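From: Kohei Higuchi
To: workshop-list
Subject: Re: [workshop-list] Anyone go to the Skomen open day?

Hi all,

Replying to this one underneath, bit by bit, because I did go and I've got opinions.

> Hi folks,
>
> Did anyone from the list make it out to the Skomen open day?
> I had it on the calendar for weeks and then the car wouldn't
> start, so I spent the afternoon waiting for a tow instead.

Sorry to hear it! It was a good turnout. They told us at the door that 156 people had registered, and I reckon most of them were in the lineup for coffee when I got there just after ten in the morning. Parking was awful. If they do it again, take the bus and walk up from the Gevside stop, it's maybe ten minutes and there's a footpath the whole way now.

> Mainly I'd like to know whether the arms were doing real work
> or if it was the usual waving at visitors. Last year's one at
> Karpenko was all waving.

Ha, I was at the Karpenko one too and I'd call that fair. There was a little waving at this one (there's an arm by the front desk that hands out stickers, and the kids would not leave it alone) but the back room was proper work. They had 2 benches going. One was sorting fasteners into trays, which I've seen enough times that I gave it five minutes and moved on. The other was cables, and I stood at that one until my feet hurt.

What they're after on the cable bench is picking up the loose end of a charging cable and presenting it the right way round. The other end stays plugged in to a power strip, so the arm can't just drag the lot over to where it would be convenient. Sounds like nothing. But a cable never lies the same way twice, and as soon as you touch one part of it some other part moves, and if you come down on the wrong bit of the loop you've got hold of the middle and the end is off wandering somewhere behind you. I watched it grab the middle plenty of times. It would stop, let go, back off, and the woman running the bench would either leave it to try again or reach in and shake the cable out by hand for the next go.

She was very patient with us, I should say. Somebody asked her the success rate and she didn't dodge it: 46 good picks out of the last 100 with that cable, counted the afternoon before. I liked that she just said the number. The fellow beside me was a bit sniffy about it, but I went home and tried doing it with kitchen tongs and one eye shut, and I'd encourage him to do the same.

> Were they running their own software on it or the Lato stuff?

Bit of both, from what I could gather. The planning side is Lato and they've had it for a while. The part that looks at the cable and decides where to go is their own, and they're still changing it week to week. She said the version we were watching had only gone on that same morning, which seemed brave to me with a room full of visitors, but there you go. They had a screen on a stand next to the bench showing what it was working from, and I found I was watching that more than the arm after a while. You start guessing which bit it will go for. I was wrong a lot.

The thing I hadn't thought about before is how much crossing over matters. When the cable lies in one open loop it does pretty well. When there are a couple of places where the cable runs over the top of itself, it gets muddled about which length leads to the end and which leads back to the plug, and it'll follow the wrong one quite happily. Black cable doesn't help either, she reckoned, as its own shadow is about the same colour. They've tried white ones and those have their own troubles on that bench. No free lunch.

> Any idea what gripper they were using? I'm looking for
> something that won't slip on thin stuff and everything I've
> tried so far is too smooth.

Two black fingers with bumpy, nubbly surfaces, almost like the sole of a shoe. I asked if they sold them and got a polite no - they make their own and go through a fair few, apparently, as the nubs wear down. She did say that for thin round things you want lots of small bumps and not a few big ones, so the cable has somewhere to sit. She also said she'd tried plain rubber sheet glued on at the start and it was fine for a day or two and then it peeled. That matches what happened to mine, so I felt a bit better about my garage.

> And is it worth bringing the club out for a visit, or is it
> strictly open days?

I asked about that for you. They'll take groups up to a dozen if you give them a few weeks' notice, and she thought February or March would suit them, once they've finished moving the storeroom. You'd want to email the general address and say which bench you're keen on, otherwise you get the standard tour with the slides. The slides were fine but there are a lot of them. Closed shoes, no drinks past the front room, and kids are OK if they're over ten.

If we do go I'd push for the cable bench and ask for a longer slot, say an hour and a half. Half an hour isn't enough, you only get to see it a handful of times and there's a long pause between tries. I'd also like somebody who knows more about vision than I do to come along and ask the harder questions. I ran out of sensible ones pretty quickly and ended up asking about the table.

I'm happy to do the emailing. Could whoever's interested write back to me off-list by the end of January, so I can give them a number? I've got room for three in the car, four if nobody minds having the toolbox on their lap.

Oh, and I still owe someone a set of hex keys from the last meetup. They're metric, blue pouch, and they've been sitting on my dryer. Sing out if they're yours and I'll bring them along.

Cheers,
Kohei

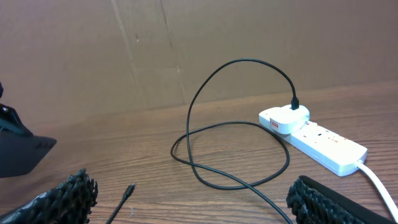
P.S. Forgot to say, the coffee was decent once you got to the front of the lineup, and they had those jam biscuits. Bring cash for the raffle if they run another one. I came home with a Skomen tea towel, and my sister-in-law has already claimed it.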